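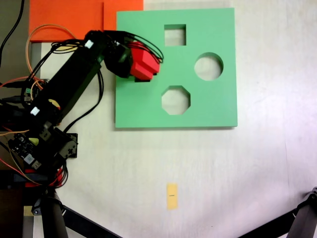
Section 4. Setting up the Bisevstead arm for the shape board

With the arm bolted down and its wiring checked (Section 3), you can get to the really enjoyable part: teaching it where the board is! Do this slowly the first time. It gets much quicker, and it's lovely to watch the arm come back to a spot you taught it.

You will need the shape board, the Famwood control program on your computer, and a soft dry cloth.

4.1 Placing the board

1. Switch off the servo supply and wipe the table where the board will go.
2. Lay the board flat, well inside the arm's reach, with the square hole furthest from you.
3. Move the arm gently by hand to each cutout in turn. If it has to stretch out straight to get to one, bring the board closer.
4. Mark the board's corners on the table in pencil.

Caution: never force a joint. If one feels stiff, stop and go back to Section 3.

4.2 Checking the cables

1. Lift the arm by hand through its full swing and watch the wires at the wrist. They need enough slack to loop freely over the gripper.
2. Look underneath too. A cable hanging below the link must not catch on the board or the stand.
3. Keep loose wiring well clear of the servo bracket at the base.

4.3 Teaching the points

1. Switch on the servo supply and wait 15 seconds for the arm to settle.
2. In Famwood, open Points and choose New Set.
3. Jog the gripper until the tip hovers over the square hole, 20 mm above the board. Press Save.
4. Do the same for the round hole and then the octagonal one.
5. Set the speed to 7 per cent and press Run Points. Keep one hand by the stop switch.

Note: if every point is out by the same amount, the board has moved. Line it up with your pencil marks and run the set again before you change anything.

4.4 Looking after the wrist

Check the wrist screws after every 3,000 moves, with the servo supply off. Nip them up with the small key and then repeat 4.3, as even a slight turn of the gripper will shift your points.

Go on to Section 5 for picking up your first shape.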